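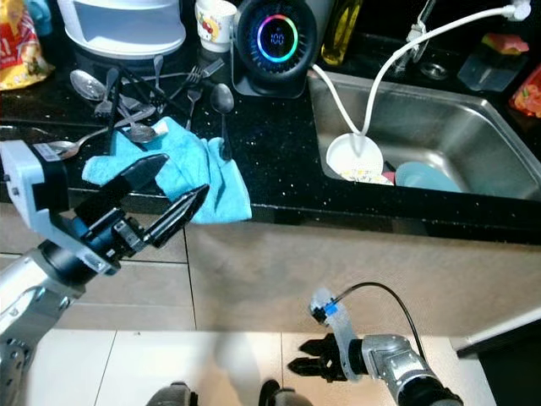

Index Desk: Classification of the Harbor Wardens (Wernel continuity)

index_desk
Posted 20 June 2019
Members are asked to comment on the entry for the Harbor Wardens. The current text lists them as a criminal gang. The Tratport issues, however, show them holding public office and collecting dock fees under a city charter. The desk proposes moving the entry to Government Bodies.

inkwell_3
I must object. The charter is shown to be forged in the September annual. An organization cannot be filed under Government Bodies on the strength of a forged document.

longbox796
The annual was published by Diltix after the license changed hands, and this index has never treated the Diltix issues as binding -- see the rules thread.

inkwell_3
The rules thread excludes the three Diltix reprints. It says nothing of new stories.

margin_notes
The Triantafyllou edition restores a page in which the mayor signs the charter in person. That would support the desk.

index_desk
Thank you. The entry will remain under Gangs until a member can supply the page number. Please keep replies under 900 words.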